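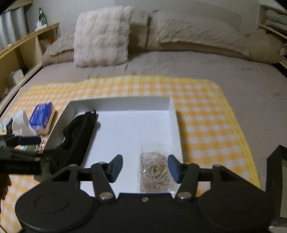

Prastthorpe Open Box, White

Shallow storage box with low upright walls and no lid. For packing, sorting and keeping small soft things together on a bed, shelf or wardrobe floor.

Sold singly or in packs of two. Cloth, bag, pouch and bedding not included.

Add to basket
Save for later
Check stock in store

About this box

The Prastthorpe is the plainest box we sell. It has a smooth white floor and four low walls, with nothing inside to divide it up. You can see everything in it from standing height and reach everything in it with one hand, and that is what most people buy it for.

We first stocked it for drawers and wardrobe shelves. A good number of customers told us they use it on the bed when they are getting ready to go away. Put it on top of the covers, lay in what you mean to take, and move it to the floor at night if you have not finished. A cloth underneath stops it sliding on a smooth bedspread and gives you a bit of clean space next to it for things you have not decided on yet.

The floor is white all over with no pattern or print. Dark items such as cable pouches, glasses cases and black socks show up well against it. White and clear items are harder to spot, so if you mostly store those you may prefer the box in Slate.

What fits

Long pouches and soft cases, laid flat or leaned along one side
Clear bags of toiletries, chargers or travel papers
Folded T-shirts, vests and underwear
Scarves and belts, rolled
Children's socks and tights
Sewing and knitting bits already in their own bags

It does not suit shoes with a high heel, full-size shampoo bottles standing up, or anything you need to keep dust off for months at a time. For those, look at the Prastthorpe Deep Box with lid.

Details

Colour: White
Height of walls: 9 cm
Lid: none
Handles: none
Dividers: none supplied, see below
Maximum load when carried: 6 kg
Stackable: no. Empty boxes can be stored one on top of another, but do not stack full ones. The contents will take the weight.
Guarantee: 2 years
Also in: Slate, Oat

Please measure your shelf or drawer before ordering. The full drawing with outside and inside sizes is in the download section at the foot of this page. The inside size is the one to go by if you are planning to fit pouches end to end.

Using it for packing

Thibault Gaillard from our Onstead shop runs the packing table there on Saturday mornings and wrote these notes.

Start with the longest thing. A long soft case will usually go in at an angle or along a side wall, and it is much easier to put small items round it than to make room for it afterwards.

Use clear bags for anything that comes in several parts. You can see what is in them without taking them out again.

Keep to one layer. The walls are low, and once you have a second layer you are back to digging. If it will not go in one layer, use a second box.

Leave zips done up, with the pull at the end you will reach for.

When everything is in, carry the box to the case and transfer things across in the order you want to find them. The box itself stays at home. People do ask whether it can go in a suitcase, and it can if the case is big enough, but it takes up room that the clothes could have.

Using it at home

The rest of the year it works as an ordinary open tray. On a wardrobe shelf, place it with the short side facing out and pull it towards you to get at the back. In a deep drawer it will lift out for cleaning. Under a bed it will collect dust, so lay a cloth over the top or choose a lidded box.

If you want sections, the Fustov divider set slots in without tools or glue. It comes with enough strips to make up to 11 spaces, though most people use far fewer. The dividers stand slightly lower than the walls.

Care

Wipe with a soft damp cloth and a drop of washing-up liquid, then dry. Do not put it in the dishwasher. Do not use scouring powder or the rough side of a sponge, as fine scratches show on white. Ink and make-up should be wiped off the same day if you can. Dye from new dark fabric may rub off on the floor of the box, so wash new items before you store them for any length of time.

Goes with

Bianchini gingham cloth, yellow-orange and white. Machine washable. Large enough to spread under the box with space left at the sides.
Fustov divider set.
Fustov clear bags, sold in mixed sizes.
Prastthorpe Deep Box with lid.

Customer reviews

Mercedes Cárdenas
Bought two for the airing cupboard and have ended up with one living in the spare room. It is just a box but the height is right. My old ones were too deep and everything sank to the bottom.

Heriberto Ticona
Does what it says. I would have liked handles – you need both hands to move it when it is full. Four stars for that.

Hortensia Ríos
I pack for three of us and this has saved me a lot of going up and down to check. I lay it out the night before and my husband can see for himself that his charger is in. The white does mark if you are careless with pens.

Duván Benavides
Came well wrapped. Slightly smaller inside than I had pictured, my own fault for not looking at the drawing. Swapped one for a bigger storage box and kept the other for socks.

Questions we are asked

Can I buy a lid separately?
No. The lids for the Deep Box are a different shape and will not sit on this one.

Is it the same white as the Deep Box?
Yes. In a dim room either can look a little grey or blue, depending on the walls and the light bulb.

Can I cut it down to fit my drawer?
We do not advise it. A cut box is not covered by the guarantee.

Will you be making a larger size?
A longer one is planned for January. Sign up for stock alerts and we will send an email when it comes in.

Delivery and returns

Delivery is to the UK mainland only. Single boxes are sent by standard post and packs of two go by courier. You can also collect from the Onstead shop, where orders placed before noon are normally ready the next working day.

Unused boxes can be returned in their packaging for a refund or exchange. If yours arrives cracked or marked, tell us before you throw the wrapping away and we will send another.

Downloads

Drawing with inside and outside sizes
Care sheet
Fustov divider fitting guide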